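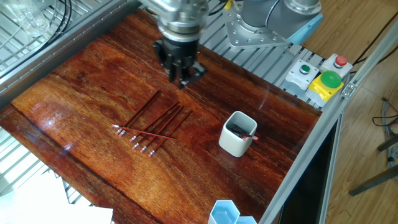
17th May – I'm so happy to tell you that Wirley, our new desk-tidying club, opens its doors in June! I'm Giorgia Grasso, and I started it after one too many hunts for a sharp pencil. We'll have 40 places for anyone who wants to bring in their stray red pencils, cups and little pots and find them all a proper home. Each meetup lasts 2 hours (snacks included) and costs 8 dollars. My friend Renzo Valentini is lending us the big varnished tables from his Skudelar shop – they're lovely and shiny, so please bring a coaster!

To save a place, write to me at Wirley, care of Skudelar.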